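Why my policy liked only one kitchen

Since September I am working on a small question which looked easy when I wrote it on paper. If a robot arm learns to open and close a microwave door in simulation, how many different kitchens does it need to see before it stops caring which kitchen it is in? My first guess was "many". My supervisor's guess was "fewer than you think, if you change the right things". I want to write down what I found, partly for myself, because in three months I will forget the details.

The setup is simple. The policy takes camera pictures and the joint positions of the arm, and gives the next small motion. I train it by imitation, from demonstrations that we recorded in our simulator, which we call Konik. In total I have 600 demonstrations. For a long time all of them came from one kitchen layout, and the success rate there was so good that I became lazy and did not test anywhere else.

Then Thoa Trịnh, who sits next to me, changed the cabinet color and the countertop texture in my test file and did not tell me. The policy reached for the air, quite far to the left of the handle. I spent one whole afternoon looking for a bug in my code before she confessed. I was a little angry, but she was right to do it.

So I made two training sets of the same size. In set A, I keep one layout and change only the surface: wall paint, wood, cabinet doors, light. In set B, I keep the surface and change the geometry: height of the microwave, width of the counter, where the base of the arm stands. Each set has 198 demonstrations, chosen so that the tasks are balanced. The rest I did not use for this comparison.

For testing I prepared 307 episodes in kitchens from neither set, with both surface and geometry new. I expected A to win, because the failure that Thoa showed me was a surface failure. B won, and the difference was not small. I repeated the training with 2 other random seeds and the order stayed the same.

My explanation, which may be wrong, is this. With geometry fixed, the policy can almost ignore the pictures and replay one average path. Changing the colors does not punish this habit. When the microwave moves up or down, the average path fails during training, and the network is forced to look. Josphat Rweyemamu thinks it is more about the base position than the microwave height. I cannot separate these two yet.
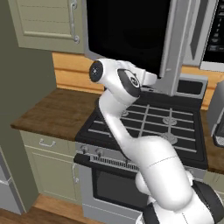

One of the rendered kitchens: sage green cabinets, wooden backsplash, and the wrist in front of the microwave.

A layout like this is difficult for another reason also. The forearm passes over the cooktop and hides a good part of the range from the camera. I tried a second camera on the opposite side, and it helped set A more than set B. I do not understand why.

Things I still have to do: mix A and B in one set, vary the base position alone, and check if the wrist camera is worth its cost in training time. Josphat also wants me to try the drawers. The drawer handles are thin and my contact settings are not good for them, so first I must fix the friction values, and I have been avoiding that since the summer.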